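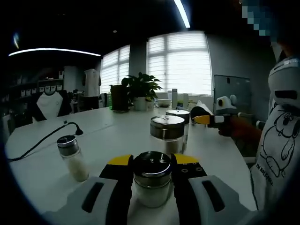

Small glass jars with silver metal lids, white dry contents.

Jarring (pantry)
From the Skernari Household Encyclopedia
Entry by Flor Bedoya. Last revised 26 May 2024.

Jarring, also called decanting or (in my mother's kitchen) "putting up the dry stuff," is the habit of moving dry foods out of the bag or box they were sold in and into a lidded jar. It covers flour, sugar, salt, rice, beans, oats, starches, spices, tea, coffee and anything else that will sit at room temperature without complaint. It doesn't cover canning, which uses heat to seal wet foods and has its own entry, and please do go read that one before you seal anything wet, because the safety rules are completely different!

I've been jarring for most of my adult life and I've edited this entry more often than I should probably admit. If you think I go on too long about lids, the talk page is open.

Names and terms

"Decanting" was a wine word first, for pouring a bottle into another vessel and leaving the sediment behind. Home organizing people picked it up for cereal and pasta, and it stuck. I still find it a little grand for lentils. Older household books tend to say "keep in a tightly covered jar," without giving the activity a name at all, and I suspect that most people who do it don't think of it as an activity.

A "canister" is usually opaque and larger, and often comes in a set that gets smaller as it goes along the counter. A "crock" is stoneware. A "caddy" is for tea. People in Prikthorpe, where I grew up, call any jar with a metal lid a "salian," after the Salian grocery on the main street, which sold loose dry goods in jars and gave you a bit of money back when you returned one. I was a teenager before I found out the rest of the world didn't say this.

Background

Keeping dry food in a covered pot is very old, and I won't try to do all of it here. Clay jars for grain and oil turn up all over the ancient world. What changed things for the ordinary kitchen was cheap glass. Once glassmakers could turn out jars by machine, a jar stopped being something you saved for good and became something you got free with the jam. Threaded metal lids helped too. The Mason jar was patented in 1858 and was meant for preserving, but people being people, buttons and dried peas went into it soon enough.

Paper bags and cardboard boxes then made it possible to skip the jar altogether. The flour came in a bag and stayed in the bag, with the top rolled down. My aunt used a clothespin. There's been a swing back toward jars along with refill shops and bulk bins, where you bring your own container, and also along with photographs of very tidy shelves, about which I have mixed feelings (see Appearance, further down).

Kinds of jar

Glass is what most people mean. It doesn't hold smells once it's washed, it lets you see what you've got, and it's heavy, so a high shelf full of it needs decent brackets. Plastic is lighter and safer around small children, but it scratches and it can hang on to the smell of cumin until the end of time. Ceramic keeps out the light and looks lovely, and you have to lift the lid to find out whether there's any rice.

Shape matters more than I used to think. A wide mouth lets you get a measuring cup in. Straight sides let you get the last of the powder out with a spoon, where a jar with shoulders will keep a ring of cornstarch up in the curve that only a wash will shift. Small jars are good for things you use by the pinch. I keep two small ones by the stove and everything else goes in the cupboard.

Lids

A one-piece metal screw lid, the sort that comes with mustard or jam, usually has a soft ring of sealing compound around the inside edge. For dry goods it can be reused for years, as long as the ring is clean and the metal isn't bent or rusting. Smell it first! Pickle lids are the worst. I've soaked them in baking soda, left them in the sun on the porch, and put them through the dishwasher three times, and the next batch of sugar still had a little dill in it.

Clamp lids with a rubber gasket seal very well, and the gaskets dry out eventually and can be bought separately. Cork looks nice and is fine for whole spices. Cork on powdered sugar is asking for a lump.

Granules also get into the threads. If a lid suddenly feels gritty or won't turn the last bit, wipe the rim of the jar and the inside of the lid with a dry cloth before you blame your wrists.

What the jar does for the food

Mostly it keeps moisture and insects out. Salt and sugar both clump when they take on damp from the air, and neither one spoils from it, so a hard lump in the sugar is a nuisance you can knock apart. Flour is fussier. White flour keeps for months in a cool cupboard, while whole grain flour has oils in it that go rancid, and I put mine in the freezer. Brown sugar wants the opposite treatment from everything else here. It goes hard by drying out, so a tight lid is there to keep the moisture in.

Pantry moths can chew through paper and thin plastic and they can't chew through glass. A jar will also keep moths in, which sounds bad and is a mercy if one bag of bird seed turns out to have company. Light fades spices and does olive-green herbs no good at all, and a clear jar on a sunny windowsill is about the worst home you could give paprika.

Dry the jar completely before filling it. I mean completely. I leave mine upside down on a towel, then right side up overnight, since a bead of water likes to hide where the bottom curves.

Labeling

White powders are the whole reason for labels. Salt, fine sugar, citric acid, baking soda, cornstarch, powdered milk: behind glass, several of them could pass for each other, and the kitchen is no place to be guessing. I once made a birthday cake for my brother with salt in place of sugar, and seven people took a polite bite.

Put the label on the body of the jar as well as the lid. Lids get swapped at the sink. Masking tape and a marker work perfectly well, and the tape peels off before it goes gummy if you change it each time you refill. Write the name, the best-by date from the package, and any cooking directions you'll want later (water for the rice, minutes for the barley). Some people cut the panel off the box and drop it in. I do this with pancake mix.

Never put cleaning products or anything else you shouldn't eat in a jar that matches the food jars. Washing soda and borax stay in their own packaging, in a different room if you can manage it.

Refilling

The old stuff should come out before the new goes in. Tip what's left into a bowl, wash or wipe the jar, dry it, pour in the new, and put the older food back on top so it gets used first. I skipped this for years with oats and I'm fairly sure that the bottom layer had seen several presidents.

A canning funnel with a wide neck is worth having. Mine is a Trundiveo, bought secondhand in October some years back, and it fits every jar I own apart from one. For fine powders, pour slowly down the side or you'll wear it.

My everyday jars hold 600 grams of sugar each, which is an annoying size for American bags, so there's always a bit left over in a rolled-up bag behind them. Buy your jars to suit the bag you buy.

Appearance

Matching jars are pleasant. They stack and line up well, and I do have one shelf of them. The rest of my cupboard is salsa, honey and pickle jars in every height, and the food in them keeps just as well. Buying a full set before you know what you cook with is how people end up with a large jar of quinoa and nowhere to put the rice.

See also
Bulk buying
Canning
Pantry moths
Salt, storage of
Tea caddy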